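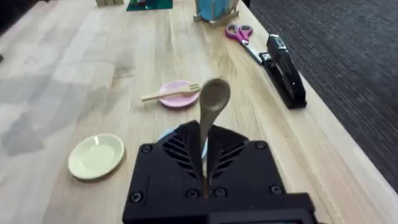

A spoon held upright over the tabletop.

Print this page | E-mail this page

Renato Sosa had the kettle on before I had my coat off, and he would not hear of starting until I had been shown the garden, the new ramp and the hook by the back door where every member of the Kekent Supper Club hangs an apron. The club meets in the old chapel rooms on Gona Street, and it brings together adults with learning disabilities who want to cook, eat and (Renato is very firm on this) argue over what goes on the menu.

"People think I set it up, and I didn't," he told me, once we were settled. "My sister Inés did, really. She was 31 and she had never been asked what she wanted for her tea. So she told me she'd like to be asked, and she'd like to have friends round to be asked as well. I just found the room."

The room cost more than either of them had bargained for. The first year's rent and the insurance came to £2,997, and Renato paid the deposit out of his holiday money. This November's sponsored walk brought in £3,317, a club record, and a further £723 came from the cake stall at Benjelloun's, the greengrocer on the corner, who also lets them have his bruised tomatoes for sauce.
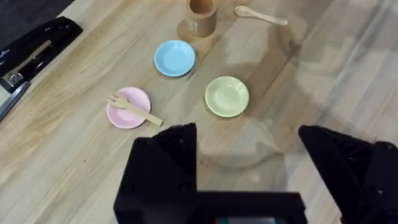
"I could kiss that man," said Renato. "He never makes a fuss, he just leaves a box on the step. And the walk! It poured the whole way and we had people turning round at the end to go back and walk in with the slower ones, and I'm afraid I was no use to anyone after that, I was crying into my hood."

The money will go on the minibus, a rather elderly thing known to everybody as the Minix, after the name some previous owner had painted on its door. It needs a new lift at the back. At the moment only 2 members who use wheelchairs can travel at once, and the driver has to make a second trip, so that the late ones miss the chopping and arrive in time for the washing up.

Light plates, good conversation and plenty of bread.
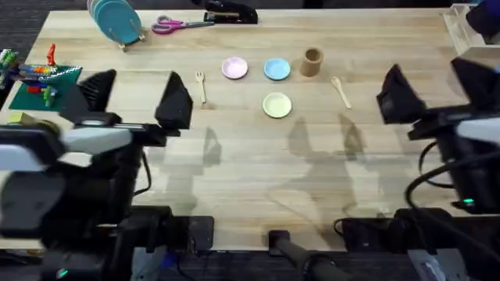 Two arms over the table, grippers open.

Print this page | E-mail this page

I asked what he would say to a family who were nervous of coming along. He thought for so long that I drank most of my tea.

"I'd say come and sit at the end with me," he said. "You don't have to cook the first time. Inés didn't like the noise at all to begin with, so she used to eat in the porch with the door open and shout her opinions through. Now she does the seating plan, and heaven help you if you swap chairs."

Supper is at half past six, and new faces are welcome from six o'clock. Ring the bell on the side door, as the front one sticks.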